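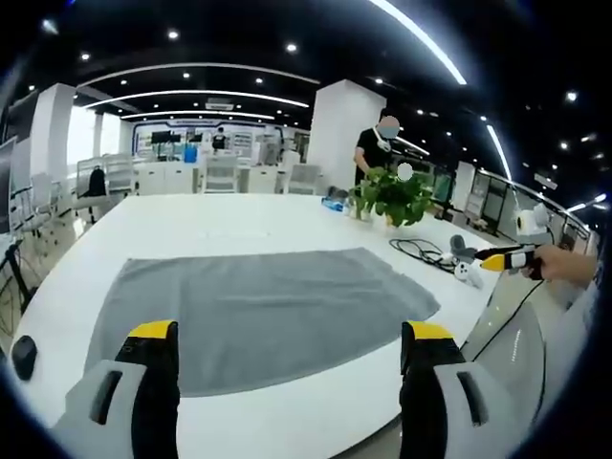
흰 탁자 위에 펼쳐 놓은 회색 수건과 손에 쥐고 쓰는 그리퍼. 엘리스(Elis) 동아리의 수건 접기 작업.

수건 한 장에 한 학기, 로봇 동아리 엘리스의 느린 빨래 개기

2019-12-22

대학 연합 로봇 동아리 엘리스가 이번 학기 내내 붙들고 있던 과제는 수건 접기다. 축구 로봇도, 장애물을 피해 달리는 자율주행차도 후보에 있었지만 투표에서 수건이 이겼다. 부원들 말로는 “쉬워 보여서”였다고 한다. 그렇게 말한 부원들은 지금도 수건을 접고 있다.

과제의 이름은 무메로(Mumero)다. 사람이 손에 쥐고 쓰는 그리퍼로 수건을 집어 접는 동작을 기록하고, 그 기록으로 로봇 팔을 가르친다. 동작을 보여 주는 사람은 맨손을 쓸 수 없다. 평소 3초면 끝나는 일을 손가락 두 개짜리 집게로 해야 하니, 집에서 빨래를 잘 개던 학생도 첫날에는 수건 모서리를 찾다가 쉬는 시간을 맞는다.

엘리스가 학기 중에 남긴 기록은 모두 379건이다. 그중 학습에 쓸 수 있는 것이 몇 건인지를 두고는 부원들 사이에 의견이 갈린다. 엄격한 쪽은 모서리가 조금이라도 어긋나면 버리자고 하고, 너그러운 쪽은 자기 집 수건장을 열어 보라고 한다. 이 논쟁으로 회의가 두 번 길어졌고, 결국 어긋난 정도를 자로 재서 표에 적기로 했다. 허용 오차는 20밀리미터다. 표에는 ‘비고’ 칸도 있는데 “졸렸음”이 자주 적힌다.

지도를 맡은 헤르타 해맬래이넨(Hertta Hämäläinen) 강사는 수건을 고른 것이 꽤 괜찮은 결정이었다고 본다. “상자는 어디를 잡아도 상자입니다. 수건은 잡는 순간 모양이 달라져요. 학생들이 처음 2주 동안 저를 원망하더니 그다음에는 수건을 원망하더군요. 그 정도면 진도가 나간 겁니다.”

두 사람이 한 탁자에서 그리퍼를 하나씩 들고 작업하는 방식도 학기 중반에 들어왔다. 한 사람이 한쪽을 맡는 동안 다른 사람이 먼 쪽 모서리를 잡는다는 구상인데, 서로 “잡았어?”와 “아직”을 주고받는 횟수가 접는 횟수보다 많다는 평이 있다. 신호를 숫자로 바꾸자는 제안은 하나, 둘, 셋의 ‘셋’에 잡는지 ‘셋’ 다음에 잡는지를 정하지 못해 보류됐다.

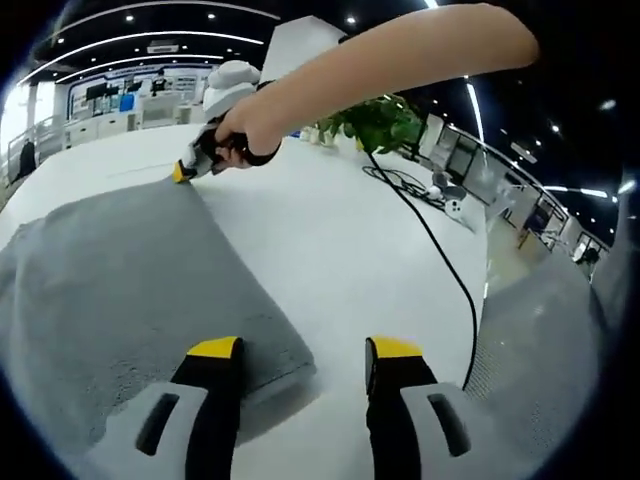
7월 대회에는 수건 세 종류

엘리스는 내년 7월 초두리(Chowdhury)배 학생 로봇 대회의 생활 동작 부문에 나간다. 이 부문에는 22개 팀이 신청했고, 경기 당일 주최 측이 내놓는 수건 세 종류를 제한 시간 안에 접어 쌓아야 한다. 어떤 수건이 나올지는 미리 알려 주지 않는다. 부원들은 호텔용 대형 수건이 나올 가능성을 가장 두려워하며, 그 이야기가 나오면 대체로 화제를 돌린다.

채점 기준도 만만치 않다. 접힌 모양과 걸린 시간에 점수가 나뉘어 있고, 탁자 밖으로 떨어뜨리면 감점이다. 작년 규정집에는 “수건을 뭉쳐 놓은 것은 접은 것으로 보지 않는다”는 문장이 새로 들어갔다. 어느 팀 때문에 생긴 조항인지는 규정집에 적혀 있지 않다.

대회 참가비와 부품값의 일부는 자동화 설비 업체 렐테오(Relteo)가 댄다. 조건은 결과 보고서 한 부와 사내 발표 한 번이다. 엘리스는 발표 때 시연도 하겠다고 했다가, 며칠 뒤 시연을 ‘영상 상영’으로 고친 계획서를 다시 보냈다.

겨울방학에는 기록을 다시 분류하고 로봇 팔로 첫 시험을 한다. 그 뒤에는 행주와 베갯잇으로 범위를 넓힌다. 양말은 논의 안건에 올랐으나 짝을 맞추는 문제까지 떠안게 된다는 반대에 부딪혀 다음 학기로 넘어갔다.

새 부원 모집은 개강 첫 주에 시작한다. 전공은 따지지 않으며, 지원서에는 프로그래밍 경험과 함께 평소 수건을 몇 번 접는지 적는 칸이 있다. 두 번 접는 사람과 세 번 접는 사람을 고루 뽑을 계획이라고 한다.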